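Flirklow shelf-picking kit – review meeting, minutes
Prekisach test store, 2018-06-21

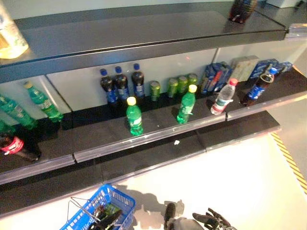 Drinks bay, with the kit's gripper and the blue basket on the floor side.

Present: Tolera Nigatu (chair), Dirk Gerlach (store systems), one engineer from Kpodo (supplier), two from store operations. Minutes: store systems.

1. Previous minutes
Accepted with one correction. The loan period for the kit ends when the test order list is complete, as stated in the Kpodo offer.

2. Status of the trial
Gerlach reported that 149 of the planned picks have been logged. Of these, 14 were stopped by the operator. Most of the stops were on bottles leaning against a neighbor or lying down. Cans in a row gave few stops, but the gripper needs finger room on both sides and the end can has to go first.
Nigatu asked whether the log separates a missed grasp from a dropped item. It does not. Kpodo will add a second stop code.

3. Bay layout
Discussion of the middle shelf. It carries cola and green soda bottles, cans, drink cartons and a water bottle. Bottles in front of the cans block a straight approach. Operations does not want the bay rearranged to suit the kit, as the stores will not be arranged that way. Agreed: leave the mixed layout and log blocked approaches separately.
The price-tag rail was raised again. The current approach path passes over it with little margin. Kpodo proposed a higher entry and a steeper wrist angle. To be tried on the middle shelf first.
The lower shelf stays out of the test list until the reach limits have been confirmed in writing.

4. Basket placement
Items are released into a shopping basket on the floor. Gerlach noted that the metal handle has to be folded clear before a run. This goes into the start checklist. Release height was set at 70 mm above the top item; operations asked for 60 mm with cartons. Kpodo sees no objection.

5. Floor marking
The yellow-and-black tape stays where it is. Staff stock the bay only when the kit is in hold. One case of restocking during a run was reported, with no contact.

6. Offer from Kpodo
The offer covers the arm, gripper, control unit and the Plisuvine order software – spare fingers are priced separately. Nigatu wants one spare set included. The service response time is not defined for evening hours. No decision on purchase.

7. Actions
Kpodo: second stop code, new entry path, reach limits for the lower shelf.
Gerlach: start checklist, separate log field for blocked approaches.
Nigatu: reply to the offer on spare fingers and evening service.

Next meeting: when the new entry path has been run on the full order list.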